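Clelell Introduces Low-Temperature Finishing Process for Woven Cotton

LILLHAM, 25 Aug 2018 – Clelell, a supplier of finishing chemistry and process controls to textile mills, today released Ziltlow, a softening and shrinkage-control process for woven cotton and cotton-rich fabrics. The process runs at a bath temperature of 40 degrees Celsius and is designed for use on existing pad and exhaust equipment.

Conventional softening of woven cotton is commonly carried out in a heated bath, followed by a rinse, a drying pass and mechanical compaction. Ziltlow combines the softening and lubrication steps in a single bath. The fabric then goes directly to drying. Compaction remains a separate operation and is set according to the residual shrinkage of the incoming cloth.

The product is supplied as two liquid components. Part A is a cationic softener in water. Part B is a pH buffer with a wetting agent. The components are metered separately and meet at the bath inlet. They should not be premixed in storage tanks, as the blend thickens on standing. Both parts are free of added formaldehyde and contain no silicone, so treated cloth can be overprinted or re-dyed without stripping.

Mill trials were completed at the Thepsuriya finishing plant, which processes sheeting, shirting and plain-weave lining for cut-and-sew customers. The trials covered 149 production lots in white and pale shades. Each lot was split at the greige stage, with one half run on the plant's standard recipe at 70 degrees and the other on Ziltlow. Both halves were dried on the same stenter at the same line speed.

Lots were compared on hand feel, absorbency, whiteness, seam slippage and dimensional change after washing. Dimensional change in the warp direction stayed within 2 percent after home laundering for all Ziltlow lots that had passed through the compactor. Whiteness readings showed no measurable difference between the halves. Absorbency was slightly slower on heavier sheeting, and Clelell recommends a reduced dose of Part A on such fabrics when they are intended for toweling or medical use.

Seam slippage received separate attention. Softeners lower the friction between yarns, and open plain weaves can shift at the seam when over-treated. The process sheet therefore sets an upper dose limit by fabric weight and weave, and requires a slippage test on the first roll of each new construction. Fabrics outside the listed range should be tested at the laboratory scale before any bulk run.

Handling behavior was also reviewed. Cloth that is too slick tends to slide off the stack during spreading, and cloth that is too dry clings to the layer below it. Clelell has added a ply-separation check and a surface-friction check to the process sheet, with target values listed for light, medium and heavy cloth. Samples are conditioned overnight before either check is made.

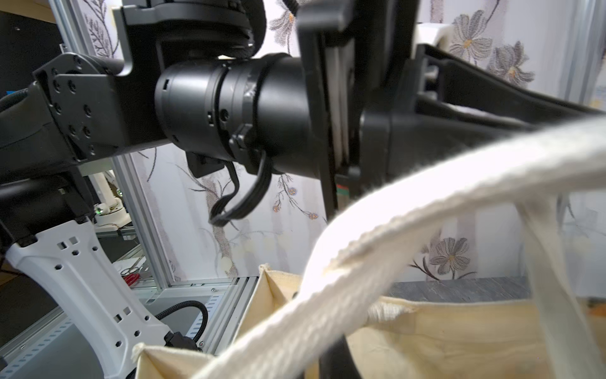
For Samran Tanasarn, the lower bath temperature matters less than the dosing: a mill can bring in the process one machine at a time, provided that the metering pumps are calibrated first and the pH is logged at the start of each lot. Most of the off-grade cloth in the early trial lots was traced to buffer being added by hand, Tanasarn added, and the fault did not recur once the pumps were fitted.

Ziltlow can be used on jiggers, soft-flow machines and padding mangles. Padding mangles need a wet pickup setting in line with the process sheet, and the rollers should be checked for even pressure across the width. No change to effluent treatment is expected at mills that already handle cationic softeners, although local discharge limits apply.

Shipments of both components from the Lillham plant begin in October. Part A and Part B will be offered in drums and intermediate bulk containers. Shelf life is stated on the container label and assumes indoor storage protected from frost. Process sheets, safety data sheets and the full Thepsuriya trial report are available on request.

About Clelell

Clelell develops and manufactures softeners, wetting agents and dosing controls for woven and knitted textiles. The company operates a blending plant and an application laboratory in Lillham, where customer fabrics are accepted for dose trials.

Requests for samples and technical documents should be sent to the application laboratory, with fabric weight, weave and current finishing recipe stated.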